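16 September 2018

Fruit storage, second go at the basket question. Mebrat Assefa wants the mangoes out of the cardboard trays and into vented plastic because she read that airflow slows down the soft spots. I'm not convinced. What she read was the Bavuvel leaflet, and Bavuvel sells vented baskets.

July's trial told us very little. The trays sat by the window and the baskets sat under the bench, so of course the trays went soft first. I wrote "baskets better" in this book at the time and I have now crossed it out. Anyone reading back, ignore that line.

This round both kinds go on the same shelf, away from the glass. 26 mangoes, all from one Tuketti delivery, split evenly between trays and baskets. I put back 2 that had stem damage and took replacements from the same crate. Scale drifts if you lean on the bench. Checked it with the 400 g weight before starting and it was fine, which doesn't mean it will be fine tomorrow.

Things I doubt already:

The slots. Air can get through the sides, sure, but a mango lying against a slotted wall has hard plastic edges pressing on its skin. I want the bruises on the wall side logged separately from the rest. If the marks follow the slots, the leaflet can go in the bin.

The color chart. Wako's chart has 4 grades of yellow and I can't tell the middle two apart under our lights. Mebrat says she can. We'll each grade without seeing the other's sheet and then compare.

Oranges. They share the shelf because there's no other space. Mebrat thinks it doesn't matter. Maybe, but I'd like them moved before anybody calls this a comparison.
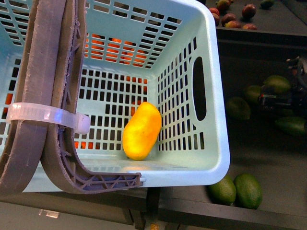 Should a mango be kept in the fridge before it is ripe?
Leave it at room temperature until it gives a little when pressed, then put it in the fridge. Cold can stop a hard one from ripening properly.

Next check tomorrow morning, before the heating comes on. Bokivix liners still not here, so the baskets stay bare for now.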